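Plorklow Handheld Gripper Pair: A Month of Squeezing Things

14 comments | Share

I've been using the Plorklow pair since the start of July, and I keep finding excuses to pick them up.
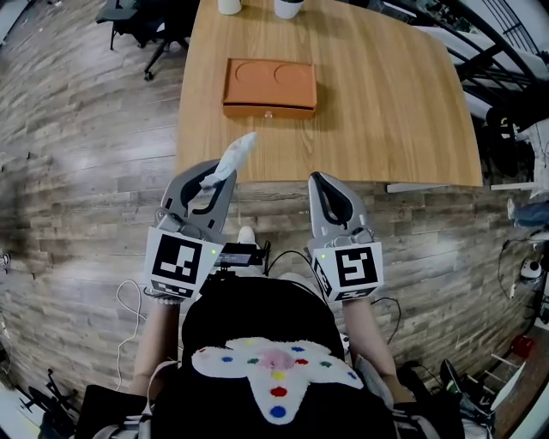
My old set was the Setside, which I bought used and got two good years out of. It did the job, but the trigger had a dead zone at the start of its travel, so every light grasp began with a little lurch. If you were picking up a block, fine. If you were picking up a tissue, you ended up dragging it across the table and then crushing it. The Plorklow trigger starts moving the jaws the moment you touch it, and the difference on soft stuff is huge. I can pinch one layer of tissue off a flat surface now! I spent most of a Thursday evening doing only that.

The curved black finger pads are the part I'd buy again on their own. Flat pads are great on boxes and hopeless on anything round, and I expected curved ones to be the other way around, but they do well on both as long as you come in square. Cups are easy. Tissue and cloth are easy. Coins and cards are still a pain, and I've mostly given up and slide them to the table edge first, same as I did with the Setside.

Marker cubes

Each gripper has a white cube low on the body with the black-and-white markers on it, and that's what the tracking locks onto. I was worried about how far they stick out. After a few sessions I stopped noticing, except when reaching into a deep box, where you do bump them. The print is crisp and matte and I haven't had glare trouble under my ceiling lights, which was a constant fight with the glossy stickers on my last pair.

Tracking loss has been low. Over 663 short recordings I had to throw out 27 for dropped pose, and most of those came from me crossing my wrists so one cube hid the other. Learn to keep your arms apart and you'll do better than I did.

The small green lights up on the cubes turned out to be more useful than I'd guessed. They sit right in your line of sight when you're looking down at your hands, so a quick glance is enough. I used to finish a whole run on the Setside and then find one side had gone to sleep.

Comfort

Good, with a catch. The balance is a bit forward, and for the first week my forearms complained. I now sit for long sessions with my elbows in close, and that mostly fixed it (a softer grip on the handle helped too). My longest stretch without a break is 33 minutes. I wouldn't plan on more than that, and my hands are average size. Someone with small hands should try a pair before paying for one, as the reach to the trigger isn't adjustable.

How it stacks up against the Terkow

I borrowed a Terkow pair for a weekend to be fair about it. They're lighter and the jaws open wider, so for big, bulky objects I'd take them without thinking twice. Fine work is another story. The Terkow closes in tiny steps you can feel, and in playback the jaw width looks like a staircase. The Plorklow gives a smooth curve, and if you're going to train anything on this data, smooth is what you want. The Terkow software is nicer, though. I'll give them that all day long. Plorklow's recorder makes you name a session before it lets you check the cameras, and it forgets the name if you go back.

Things I'd change

The cables. Please, somebody, make the exit point swivel. I've also had one pad work its way loose, and the screw that holds it is a size I had to go out and buy a driver for. Spare pads come from Lindqvist and got here quickly, but they cost more than they should for a piece of rubbery stuff that small.

None of that has put me off. These are the first grippers where I think about the task and forget about the tool for a while, and I've started trying two-handed jobs I used to skip, like folding and passing things from one side to the other. Next up is pouring dry rice from cup to cup. I'll add a note below once I've swept the floor.

14 comments | Share

We use cookies to remember your settings. Accept | Manage

Contact | Back to top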